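Getting the last bit out of a metal tube without splitting it
Posted in Home & Workshop by prumness_pat
Viewed 3,741 times

I go through a lot of stuff that comes in those soft metal tubes (paint, mostly, and hand ointment in January when my knuckles crack) and I always lose the last bit. I squeeze from the middle like a heathen, then the tube gets a crease, then the crease splits and I've got goo on my desk. Is there a trick to it, or should I just buy one of those key things that rolls the end up?

Haruna Iwasaki

Okay, I have opinions on this! Lay the tube flat on a hard table, cap on, one hand at the crimped end and the other up by the cap. Before you roll anything, flatten it – start at the crimp and slide your thumb toward the cap so everything moves up to the front.

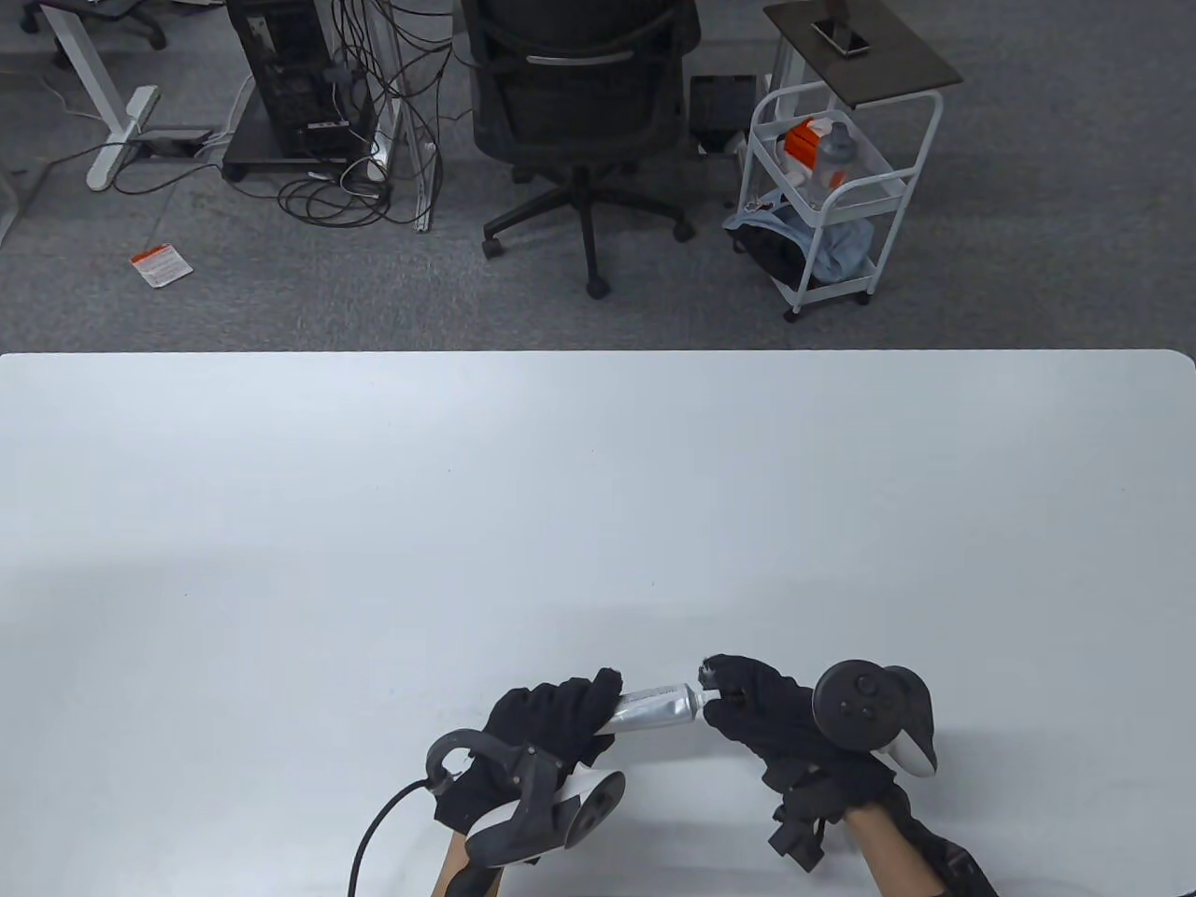

Then fold the crimp over once, nice and narrow, and press it down hard before you make the next fold. The splits come from bending the same spot back and forth, so once a fold is in, leave it alone. I got almost 20 extra dabs out of a tube of blue that way (yes, I was keeping score, it was a slow evening). Oh, and wipe the threads before the cap goes back on or you'll be fighting it next time.

binel_bob

just cut the end off with scissors and scoop it out. works fine

Danex4

The key thing is worth it if you do this a lot. I bought a pack of 4 and I still have one left, the others are somewhere in the garage. The plastic ones flex too much on a big tube, so get metal. I wouldn't cut a tube open unless you plan to use it all that day – paint skins over and ointment picks up whatever is floating around.

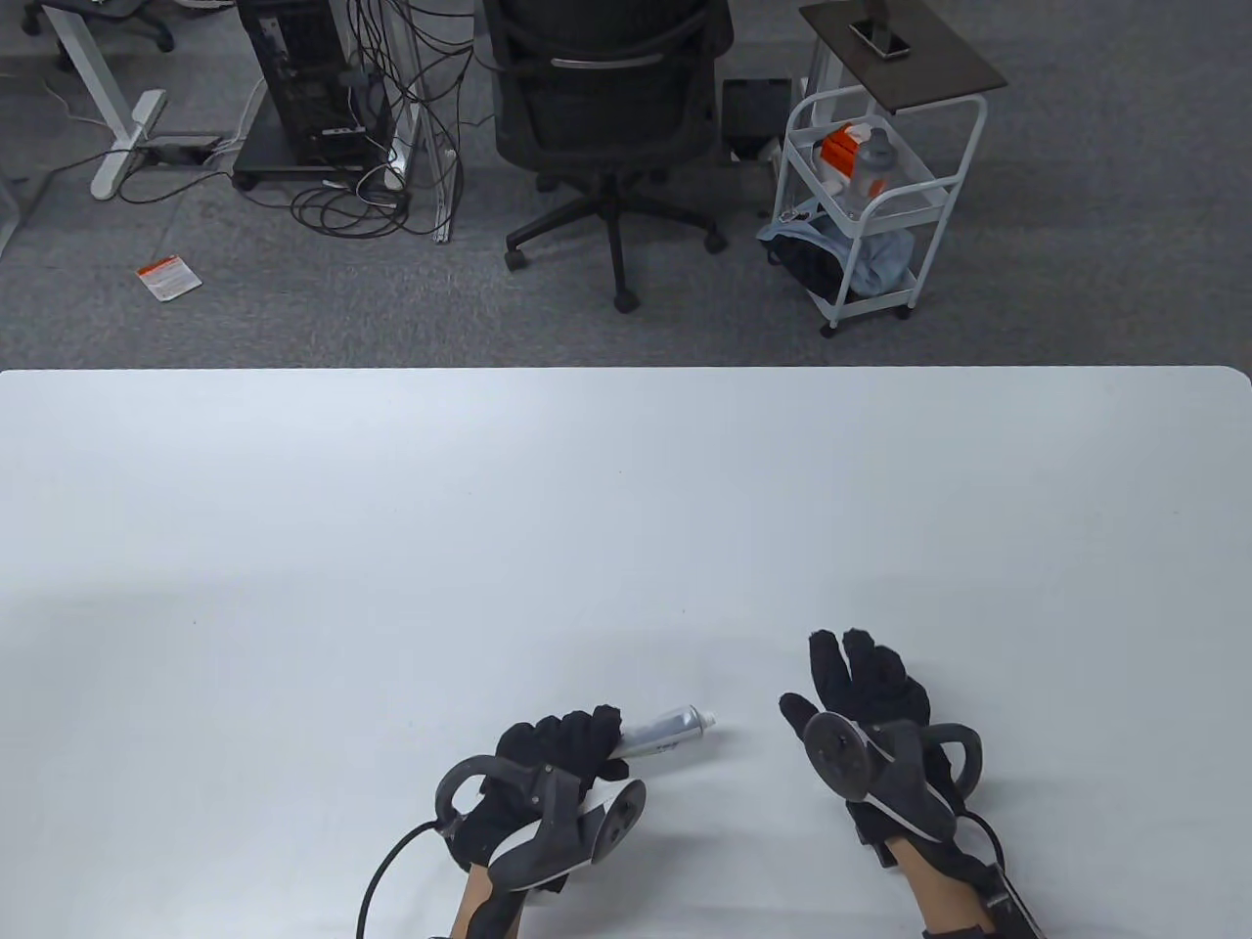 Does it matter whether I store them cap up or cap down?

Cap down is better for thick stuff, as long as the cap is on tight. I stand mine in an old coffee mug and they're ready to go when I pick them up.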